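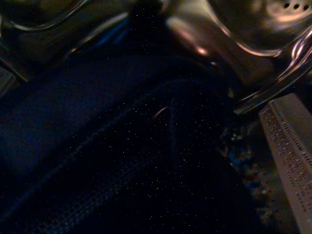 The Nulley wrist camera kit is sold as an add-on for small two-finger grippers, and I ran one for 42 days on a dish-handling cell before writing this. The job was clearing mixed loads of cloth and metalware off a bench. Most of what the camera had to deal with was dark navy fabric bunched up close under shiny curved metal, in very low light. On the cloth you get a lot of white speckle, and the metal comes through mostly as bright edges. A faint woven band still shows up on the fabric, which is better than I expected from a sensor this small.

Mounting took less than an hour. The bracket fits a Gruson wrist plate without shims, the cable clips hold, and the software found the camera on the first try. In normal room light the picture is clean and the grasp planner does its job. If you only work days under decent overhead lights, you may never run into the problem I had.

The fault came in July, on an evening run with the main lights off. The planner reported a clear grasp on a pan rim and sent the gripper down. It closed on a fold of cloth. The force limit should have tripped at that point and did not. The arm lifted, the cloth pulled tight, and a stack of pans went over the side of the bench. Setsuko Onishi was standing outside the guard and hit the stop. No one was hurt. The left finger pad tore and the bracket bent slightly.

The log showed two separate faults. First, the confidence score goes up in the dark. The filter seems to treat noise speckle as surface texture, so a black fold of cloth scores as a solid object. Second, error 3328 (low exposure) was raised before the move, but the default setting only writes it to the log. It does not pause the arm. The missed force trip was my own doing. I had left the threshold at 100 percent after a calibration, and the software gives no warning about that when you go back to run mode.

Support was fair. Osamu Nakajima answered the next morning, asked for the log, and told me to change the low exposure action from "log" to "hold." The option is on the second page of the camera settings and the printed manual leaves it out. He also sent a new bracket at no charge. I asked whether the default would change in the next release and did not get a firm answer.

With hold turned on and a cheap ring light on the wrist, I have had no repeat. The ring light does add glare on polished metal, and cycle time is a bit longer.

Good: easy mounting, solid cable, quick support.
Bad: unsafe default for low exposure, no warning on the force threshold, thin manual.

I would buy it again for a lit cell. For evening or unattended work, change the setting before the first run and test it with the lights off and the speed turned down.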